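Motor overload keeps tripping on exhaust fan after VFD bypass

Vivberg Community Help > Electrical > Motors and drives
Posted 13 November 2018

Deng

We have a 600 V three-phase exhaust fan on a Vivberg drive with a contactor bypass. It runs all day on the drive. In bypass the thermal overload trips during run-up, before the fan reaches full speed. Logged run time on the motor is 2,564 hours. The overload is class 10, set to nameplate amps. Wiring on the bypass side was redone in March.
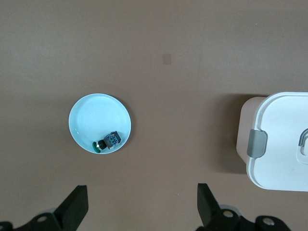
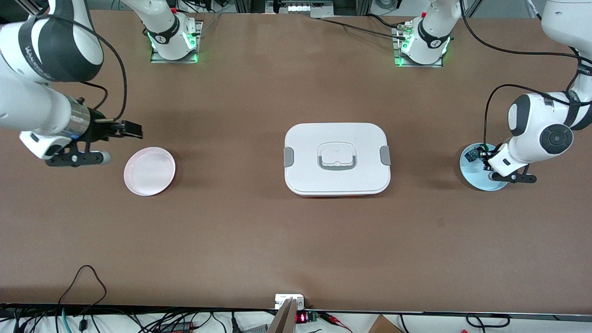
Is the overload faulty, or is a class 10 relay the wrong choice for a fan started across the line?

Kondidance

The class is the likelier fault. A class 10 relay trips within 10 seconds at six times its current setting. A large fan wheel has high inertia, and across the line the motor draws near locked-rotor current for most of the run-up. On the drive the current is limited and the ramp is long, so the problem never shows.

Time the start with a clamp meter on one phase. If the current is still high when the relay drops out, look at class 20 or class 30, but check the motor's permissible locked-rotor time first. The relay must still trip inside that limit, measured from hot. If no class fits both, you need a reduced-voltage starter in the bypass.

Also check rotation in bypass. The drive output sequence is independent of the line sequence, and swapped leads on the bypass side will run the fan backward. A centrifugal fan running backward still moves some air in the normal direction, so it is easy to miss. Lock out and prove dead before you move any leads.

Urine

Had this on unit 707. Turned the dial up and it stopped tripping.

Kondidance

Raising the dial above the permitted setting takes away running protection to fix a starting problem. I would not leave it like that.

Deng

Clamp meter shows the current still near locked-rotor value when the relay trips. Rotation is correct in both modes. The motor data sheet lists a hot stall time long enough for class 20, so I have ordered one. Dial stays at nameplate.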